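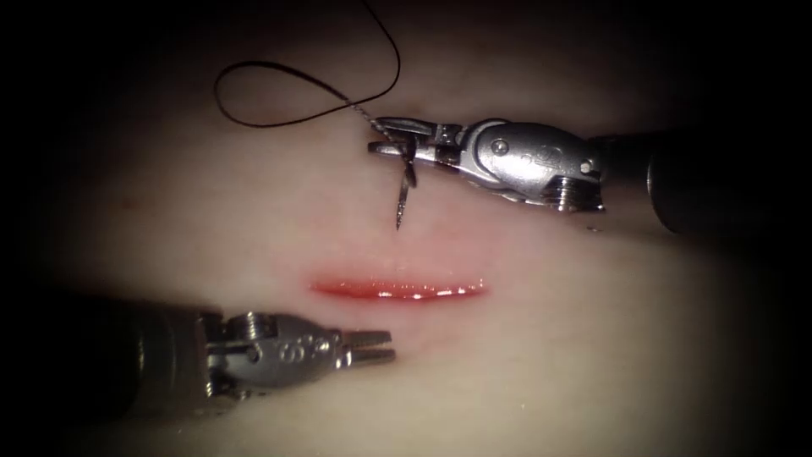
A practice pad with a single straight cut across the middle.

She has been teaching people to sew for most of her working life, and she would like everyone to know that it started with a pair of curtains. "They were terrible curtains," she says, laughing. "One was longer than the other, and I hung them anyway. I still have them!"

These days she runs the Thursday evening mending class at Skivar, the craft school above the old Kontogiannis bakery, and when I visit there are people threading needles on every windowsill. Her students bring in whatever has given out that week — elbows, hems, a tent, the strap of a beloved backpack. Last winter a veterinary nurse signed up because she wanted steadier hands, and the two of them ended up swapping stitches until the bakery lights went off downstairs.

"I learned as much from her as she did from me," she says. "She holds the needle in a completely different place. I went home and tried it on a pillowcase and thought, well, why haven't I been doing this for 20 years?"

What she loves most is thread, and she can talk about it for a very long time. She buys hers from Brekero, a small mill that still sells on wooden spools, and she keeps a notebook of every color she has used. She's up to 253. Her favorite is a gray-green that the mill has since stopped making. "I've got half a spool left and I'm being so stingy with it. Only socks I really like get that one."

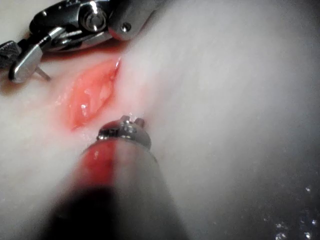

Beginners nearly always pull too tight, she tells me, and she did the same. "You want it to hold, so you yank. Then the cloth puckers and you've got a little mountain range down your sleeve. Let the two sides just meet. They'll stay put." She makes everyone sew a practice row of 500 stitches on scrap cotton before they touch anything they care about. There is grumbling, she admits, usually somewhere in the second hundred. By the end of the row their shoulders have dropped and they're chatting to the person next to them.

Does she ever tell someone a thing can't be saved? She thinks about that while she hunts for her scissors. "A swimsuit, once. The stretch was gone, it was like sewing a cobweb." Anything else she'll have a go at, and she has just said yes to a patchwork sail for the Fulel boat club, which she expects to keep her busy until December.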